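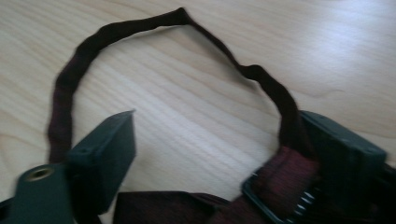
Two points on the goods list for the joint stand at Cirberg, and then some answers to Felista's message, which I have left in place further down. The organisers want one list for the whole stand, covering everything we take out and everything we bring home again. Each firm's lines have to be plain enough for a customs officer to match against what is in the box. A thin dark maroon fabric strap, lying in a loop on a table, should go down as "strap, fabric, dark maroon" and nothing longer. Please leave out range names and catalogue wording. If you have several of the same thing, put them on one line with the quantity, and give the value for each as well as the total.

The second point is values. Use what the item would cost a trade buyer today. Last year some people put a token pound against every sample, and the forwarder sent the whole list back. We lost most of a week over it. Samples you intend to give away go on a separate sheet, as they won't be coming back and are treated differently.

On 13 was the subject of stand numbers: please ignore the old plan that went round with the booking form. We are on stand 41, by the side entrance to the hall, and that is the number to put on your boxes.

Felista's questions next. I have answered between her paragraphs.

Felista Sang wrote:

> Thank you for the notes from the last call. I have read them twice and I still can't tell what we get for the £140. Is that the share of the stand only, or does it include the freight? Our accounts person needs to know which heading to put it under.

Stand only. It pays for the floor space, the name board, lighting and one entry in the printed guide. Freight is charged by Drirkero once everything has been weighed, and they will invoice each firm directly. I have asked them to put the stand number on the invoices so that you can tell them apart from anything else you send with them. The guide entry is shared, with all our names under one heading. If you want an entry of your own you can buy one from the organisers, but I would wait and see the proof of the shared one first.

> Also, who is the contract with? The draft has the association's name at the top, but the signature page has a space for each firm. If one of us drops out, do the others have to cover the gap?

The contract is between the organisers and the association. The signature page is our own addition, and it is there so that every firm has agreed in writing to the cancellation terms. If a firm drops out more than a month before the opening, the association keeps its share only if we can't fill the space. After that the share is not returned. The remaining firms are not asked for more money in either case. I agree the draft reads as if they might be, and I have asked for clause 3 to be rewritten. Please don't sign until you have the new version.

> My other worry is the meetings. Kioko told me they had four buyers booked in last time and only one turned up. I can't take three days away from the workshop for one meeting. Is anyone confirming these with the buyers, or do we just get a list of names?

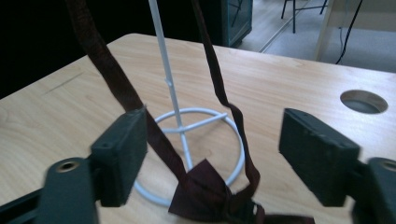 Reading time: 5 minutes

I had the same complaint from two other firms. Last time the organisers sent out a timetable that had been put together from what buyers ticked on a web form, and the buyers were never asked again. This year Dalum are handling the appointments. They have a fixed fee from the association and they telephone each buyer twice, once when the slot is offered and once in the week before. Any slot not confirmed on the second call goes back into the pool. You will get your timetable with each meeting marked confirmed or open.

I would still expect some gaps. Buyers overrun, and some of them send a colleague who can't place an order. My advice is to treat the confirmed meetings as the reason for going and anything else as a bonus. If you end up with fewer than two confirmed meetings you may send your samples and price list with another firm and stay at home. Your share of the stand is still payable, but you save the hotel and the fare. Let me know as soon as you see the timetable if you want to do this, as I will need to find somebody willing to speak for you.

> Finally, prices. Do we quote in pounds or in their currency? And do we quote with delivery or without? I would rather we all did the same thing.

Quote in pounds. A buyer who wants a price in another currency can have it in writing afterwards, with a date on it. Last year one firm gave a euro price across the table, held it for four months, and made nothing on the order.

On delivery I can't make everyone do the same, and I don't think we should try. Firms sending small parcels can easily include it. Firms sending pallets can't, until they know where the pallet is going. What we should all do is say which one it is on the price list itself, next to the price, and name the place where delivery ends. "Delivered" with no place after it has caused more arguments than anything else I deal with. If you are collecting from your own premises only, say so.

Please also put a minimum order on the sheet. It saves time for both sides, and buyers are used to seeing one.

What I need from each firm:

Your goods list, in the form described at the top
Your giveaway sheet, even if it only says "none"
The name of whoever will be on the stand, spelled as in their passport
Weight and size of each box, packed

We have 16 firms down for the stand and I don't yet have lists from all of them. I will send reminders off-list. Drirkero won't give us a collection date until the set is complete, so one missing sheet holds up everybody.

Replies about the contract to the list, please, so that others can see the answers. Anything with prices in it should come to me alone.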